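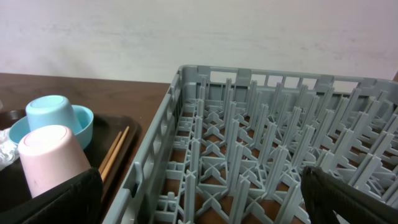
A serving tray with a raised rim, holding a light blue plastic bowl and cup

Serving tray

A serving tray is a flat, shallow carrier used for bringing food, drinks and dishes from one place to another, most often from a kitchen to a table, a bedside or a garden. It is one of the humbler members of the household, and yet there is hardly a home, hotel or hospital without one, and people who have grown up with a particular tray tend to remember it fondly long after the cups that stood on it have been broken and replaced.

Form and materials

Most trays are rectangular, oval or round. The rim, sometimes called the gallery when it is tall or pierced, keeps things from sliding off when the carrier turns a corner or climbs a stair. Larger trays usually have two handles, either cut into the short sides or fixed on top of them, while the small round trays used by waiters generally have none and are balanced on the spread fingers of one hand.

Wood, metal and lacquer are the old materials, joined in the last century by melamine and other plastics, which are light, cheap and quite forgiving of being dropped. Many café trays have a rubber or cork surface that grips the foot of a glass. Silver trays, often known as salvers when they are small and without handles, were once used for handing over letters and calling cards as well as drinks.

Use in the home

The breakfast tray, with its short folding legs, is perhaps the best loved of the family, and is brought out for birthdays, illnesses and lazy mornings. Trays also do a good deal of work while standing still. They gather oil and vinegar bottles beside a stove, hold a tea set ready for visitors, or catch the drips from dishes waiting to be put away.

Collecting

Tin trays printed with advertising for breweries and soft drinks are widely collected, and worn examples are often valued nearly as much as clean ones by people who enjoy the signs of long use. The collector Ignacio Kowalczyk gathered some 318 of them over the years, and his handwritten catalog, arranged by shape and then by color, is still passed around among enthusiasts. Painted wooden trays from the small Kasprzak workshop, which made only five patterns, are also sought after.

Care

Wooden trays are best wiped with a damp cloth and dried at once, as soaking can warp the base or loosen the joints. Lacquer should be kept away from very hot pans and strong sunlight.

See also: Tea set, Tableware, Lap desk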